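Home | News | Workshop | Members | Contact

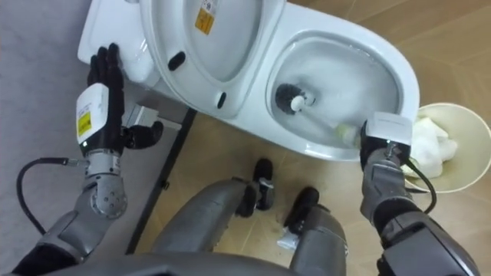
Trokus gets a job in the loo

25 January 2019
By Ruth Usuga

If you popped into the Prullham workshop over the winter and found the toilet busy, my apologies, it was us. Trokus (our two-legged, two-armed project, for anyone new to this newsletter) has moved on from stacking cups and is learning to use a loo brush. I wanted something with a proper mess at the end of it, and I was outvoted on the washing up!

The cleaning bit was less trouble than I'd feared. Standing still was the hard part. Back in December, every time the right arm pushed down into the bowl the whole body leaned after it, and I spent most of one evening holding it up by the shoulders like somebody at the end of a wedding. So now the left hand has its own job, which is to lie flat against the back of the toilet with the fingers straight and simply prop. I'd been trying to get it to grab hold of something, and it was my neighbour at the next bench who said, well, you don't grab a wall when you lean on it, do you? Quite.

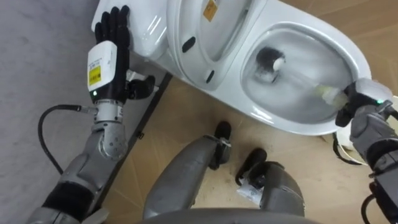 The feet matter too. We shuffle both of them in close before anything else happens, and if they start too far back the right shoulder runs out of reach and the elbow gets in a terrible muddle. I've put a note on the bench with the starting position, so please don't rub it out (you know who you are).

The grip still needs work. A brush handle is thin and slippery and it wants to roll in the fingers as soon as the bristles catch under the rim. I've turned the closing force up to 80 per cent and that's been better, though I don't like leaving it there for long, the tendons in the right hand do complain. Next I'm going to try some rubber sleeving on the fingertips. I bought six metres of it from the market at Prultosby, so there is plenty if anyone else wants a bit.

Money, as I know somebody will ask: we've spent £65 on cable and fixings since the last newsletter, and the spare wrist came out of the Salazar box under the stairs, so that was free. I'm at the workshop most evenings if you fancy a go at the controls. Bring old shoes.

Recent items
Sorting out the Salazar box
New blades for the bandsaw
Trokus and the cups: how it went
Prultosby market: what we brought home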